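Reviews > Planning Tools > Simulation

Plinance Undow, reviewed as a purchasing aid

Filed under: Automation budgets, Software on test

Latest | Reviews | Price Guides | Letters | Subscribe

Undow is a desktop simulator from Plinance for people who have to decide on a mobile arm before one is on site. You build the rooms, load an arm and a gripper, run the tasks, and get a costed equipment list at the end. I used it for seven weeks while preparing a bid for two arms in a residential care building. The licence is 193 pounds per seat per month. The gripper library is an extra 97, and you will want it, as the base package has a single generic model.

Installation took one morning. The room editor reads ordinary floor plans and gets wall positions right, but door swings have to be set by hand. Songül Değirmenci, who did most of our modelling, found that copied doors lose their hinge side when a room is mirrored. Plinance has confirmed the fault. Until it is fixed, check each door after mirroring.

The costing sheet is the main reason to buy. Each item carries a purchase price, a service interval and a spares allowance, and all three can be overwritten with figures from your own supplier. We replaced the default prices with quotes from Endari and the totals updated without trouble. Delivery and site training are left out of the total, so add a line for each before the sheet goes to anyone who signs things. Currency is fixed when the project is created and can't be changed later.

Reach and clearance checks are good. Undow reports the narrowest gap on each route and flags any task where the arm runs out of travel. In our case it showed that the shorter Aydoğan arm would do for all but two tasks, and that moved the bid down a price band. Grip force is treated more simply. Pad friction is one number per material, with no allowance for wear, and I would not use it to choose between two similar pads.

The wrist view is worth having on while a route is being planned. It shows what the gripper would have in front of it at each step, with tiled floors, wood grain and shadows drawn well enough to judge an approach to a doorway.
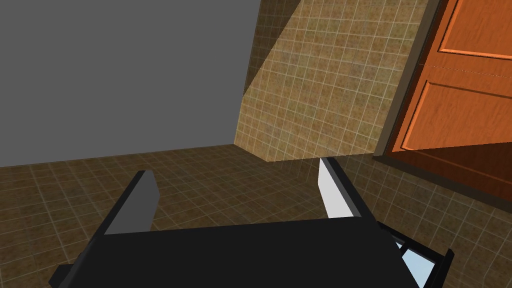
Running the view at full quality slows the simulation badly on an office machine. Aravind Chowdary ran our full set of 454 task trials overnight with the view switched off, then replayed the failures with it on. I would plan on working that way from the start and leave the graphics card upgrade out of the first year's budget.

Export is to spreadsheet or PDF. The spreadsheet keeps its formulas. The PDF drops the notes column, where we had put the lead times.

Recommended for anyone pricing two or more arms. For a single arm on a fixed bench, a tape measure and a supplier's site visit will cost less.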